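Two weeks of putting things in boxes

So I have a new side gig, and when I try to explain it to my mother she thinks I'm fixing vending machines. I'm teaching robots to tidy up! Sort of. I hold a pair of grippers, one in each hand, and do ordinary chores with them while they record how I move, and later on somebody at Laseck turns all of that into something a robot arm can learn from.

I signed up in February after Lalit Shukla (we shared a desk back at Kamolrat) told me they were looking for people with patience and decent wrists. I have one of those.

My first task was packing. You spread a bunch of household stuff on a table, pick things up one at a time with the jaws, and put them in a box. Then you take it all out and go again. One try is called an episode, and my target for the first batch was 249 of them. I laughed when I read that. I wasn't laughing by Tuesday.

The cloth was the first surprise. I'd been working on the bare white table and small cartons kept skating away from me, so I threw a plaid cloth over most of it and things got a lot calmer. It does wrinkle, and then a jaw catches a fold and half your groceries come along for the ride, but I'll take it.
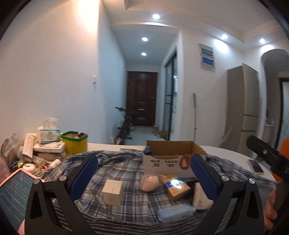

What's easy and what isn't

Small stiff cartons are a dream. Close the jaws, lift, done. Anything wrapped in clear plastic is slippery and loud, and soft packages are the worst of the lot, because you squeeze and they just sort of ooze out sideways. I've got a pale blue one that I now take personally.

Also, slow down. My first 40 episodes got sent back, all of them, with a note saying I was moving too fast and changing my mind in midair. Fair! I do that with my own hands too. Now I decide which thing I'm going for before I move, and if I miss the grab I back off and try again without yanking.

I'm at 347 episodes as of last night, counting the redos, and my right thumb has opinions about it. Next up is folding towels, which Lalit says is either very relaxing or the reason he took 2 days off. I'll report back once I've done a few.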